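Kimutai Mfaume
15/02/2025

Home | Bench Notes | Archive | Contact

The left arm's gripper has been dropping things since January. Small things at first, which I blamed on the things. Then a socket wrench went onto my foot, and I started to suspect the gripper.

For anyone new, the cell is two arms on one table in what my lease describes as a dining area. Both arms are secondhand, both run on a controller called Tarnness, and both came with a manual that devotes 20 pages to safety symbols and one paragraph to finger alignment. The paragraph says to align the fingers.

So last week I cleared an evening and went at it. The finger screws on the left gripper had backed out far enough that I could wiggle one finger by hand. I'd been blaming the force setting the whole time, and had turned it up twice, so the poor thing was squeezing harder and harder with a loose jaw. I took the fingers off, wiped the faces, put them back with a dab of the blue threadlocker and snugged everything down evenly. Then I turned the force back to where Cidard had it when they sold me the thing. That part stung a bit.

Next came homing. You run the fingers closed with nothing between them, tell Tarnness that this is zero, and it thinks about it for 20 seconds. If you bump the table during those seconds it starts again, and it doesn't mention that it has started again. I made tea. I bumped the table.

With the left side sorted I could get to the part I'd been putting off, which is teaching the two arms where they are relative to each other. The proper way uses a calibration block from Garg that costs 300 dollars, and I looked at the page for it for quite a while. My way uses a hand tool out of the drawer. The left arm holds it by the jaws, and I jog the right arm down in tiny steps until the tip of one finger is resting on it. Save the pose, back off, move both arms somewhere else, do it again.
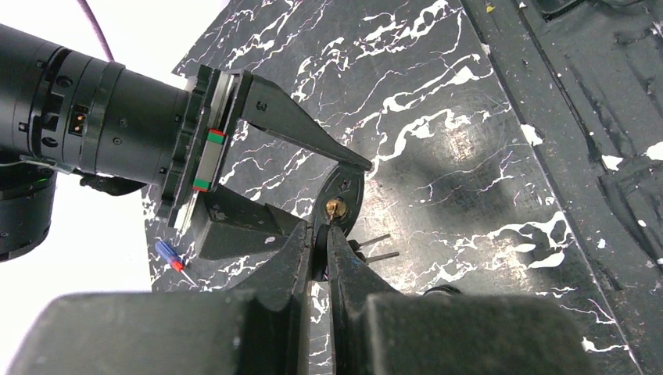
Left arm holding, right arm touching down from above. Screwdriver on standby.

It's slow work. The jog buttons have a fast speed and a slow speed, and the fast one is for people with 300 dollar blocks to replace. I keep my nose at table height and one hand on the stop button, and I talk to it in the voice I use for reversing a trailer.

The first set of poses came out useless. The solver gave me an offset that would have put the right arm somewhere in the hallway. After an hour of rereading my own notes I found I'd saved two of the poses under the wrong arm's name. The second set was much better, and a third agreed with it closely enough that I stopped while I was ahead.

I also rerouted the cable on the right arm, which had been catching at the elbow every time it folded up. It has more slack now and a Brudex clip to keep it off the joint. The clip is ugly and I've ordered more of them.

The maintenance log says 4,000 cycles since the last time the finger screws were checked. I know who was supposed to check them. He has now written it on a piece of tape and stuck it to the controller.

Still to do: the right gripper gets the same treatment, screws first this time. I want to redo the touch poses with the arms stretched farther out too, as all of mine were taken close to the middle of the table where it's comfortable to stand. And one of the joints on the left arm has started making a small clicking noise on the way down, never on the way up. I'm going to listen to it for another week before I take anything apart.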